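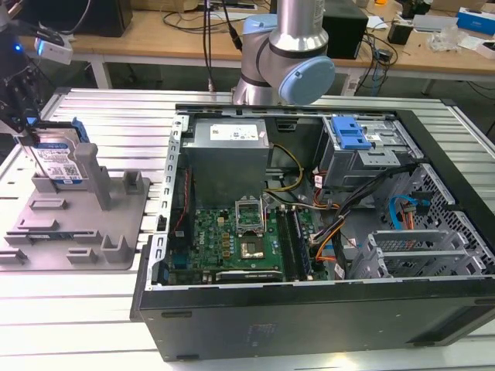 An open desktop tower with the CPU socket empty.

Old computers pile up in closets, and Cheetham wants them out. The city's spring electronics drop-off is back Wednesday, 7 a.m. until the trucks fill up, in the lot behind the Teton Street library. Free for residents. Bring something with your address on it.

Desktops, laptops, printers, phones, cables all fine. No microwaves this time, no fridges. Old tube TVs cost $20 each, cash or card, limit of 2 per household.

Hauling is by Grusero, the same outfit as last year. Working machines go to Plenura, the refurbishing shop on the north side, which sells them to families for $90 with a keyboard and mouse. Everything else gets broken down for metal.

Wipe your drives first or pull them out. Staff at the lot won't do it for you and there is no shredding on site, altough the city says it's looking at that for fall.

Enter from the alley side, not Teton. Stay in your car, pop the trunk. Loose batteries in a seperate bag please.

Rain or shine. Businesses need to call the public works desk to set up a pickup.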